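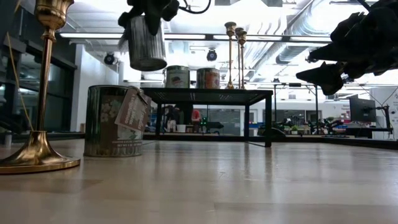

Storage Conditions and Moisture Loss in Bar Soap
Term project report, Household Materials course
Veronika Veres
Submitted Jul 28, 2024

1. Background

Cold-process soap is cut while it still contains a large share of the water used to dissolve the lye. During curing most of this water evaporates. The bar becomes harder, lasts longer in use and shrinks slightly. Small producers usually cure for four to six weeks, but the figure is passed on by habit and is seldom tied to a measured weight.

The project asked two questions. First, how much does the rate of weight loss depend on where the bars are kept? Second, can a producer stop curing at a fixed daily loss instead of a fixed date?

2. Materials

All bars came from one batch made in April at the Werkham teaching kitchen. The recipe was olive oil, coconut oil and shea butter, with lye at a five percent discount. No fragrance or color was added, as both can change the trace time and the final texture. The total batch weight after unmolding was 3,599 g. Two end pieces were discarded because of uneven thickness, and 13 bars of the Sárközi straight mold size were kept for the tests.

3. Method

The bars were divided into three groups.

Group A (five bars): open wire rack in a heated room.
Group B (four bars): open wire rack in an unheated pantry.
Group C (four bars): closed cardboard box in the same room as Group A.

Each bar was weighed on a Zilness kitchen scale with a resolution of 1 g. Weighing was done in the morning, every day for the first week and every third day after that. Bars were turned at each weighing. Room temperature and relative humidity were written down at the same time. The scale was checked against a reference weight before each session and did not drift by more than one division.

4. Results

Group A lost weight fastest and leveled off first. The five bars together started at 1,155 g and ended at a combined 1,012 g, a loss of 12.4 percent. More than half of this came off in the first nine days.

Group B followed the same curve at a slower rate. Pantry humidity was higher throughout, and the bars were still losing a measurable amount in the last week.

Group C fell between the two at first, then slowed sharply. Two bars in this group developed a thin film of white ash on the top face. The film wiped off with a damp cloth and was not weighed separately.

5. Discussion

Air movement seems to matter more than the room temperature alone. Groups A and C shared a room, yet their curves separated by day four. The box was opened only for weighing, so moist air stayed around the bars.

A stopping rule based on daily loss worked for Group A. It was less useful for Group B, where changes in the weather produced false plateaus of two or three days.

The main limits are the 1 g resolution and the use of a single batch. A scale reading to 0.1 g would allow each bar to be followed separately in the later weeks, when the daily change is smaller than one division. Hardness was judged by thumb pressure only and is left out of the results.

6. Further work

The same test should be repeated with a high-olive recipe, which is softer at unmolding. A small fan in the pantry would show if air movement can make up for the higher humidity.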